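Moving your Riltano account to a new phone

Read this section before you erase the old phone. The transfer needs both phones, and both must be switched on and connected to Wi-Fi.

Before you start

Update Riltano on the two phones. The old phone must have build 2203 or newer, or the transfer menu is not shown. Check also that the new phone has enough free space. If your chats have many videos, delete the ones you do not need.

Steps

1. On the old phone, open Riltano and go to Settings, then Account, then Move to new phone.

2. Choose what you want to move. Text messages are always included. Photos and voice messages are optional.

3. Tap Show code. The code stays on the screen for 5 minutes.

4. On the new phone, install Riltano and tap I already have an account. Do not register your number again.

5. Scan the code and wait. Keep the two phones close to each other and do not lock the screens.

6. When you see Transfer complete, open one or two chats and check that the old messages are there.

Caution: If you register the number as new in step 4, the old phone is signed out immediately and the chats in it cannot be moved any more.

Note: Group chats with more than 200 members are moved without their photos. You can download them again from the group page.

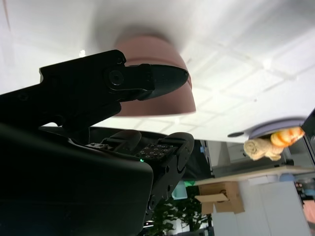 Ekholm wrote to us that the transfer stopped at step 5 both times, and that it worked only after battery saver was turned off on the old phone. We recommend to do this on all models.

If the transfer stops, close Riltano on both phones and start again from step 3. The old code cannot be used a second time.

Stickers bought in the Sarard shop are restored separately, see Restoring purchases.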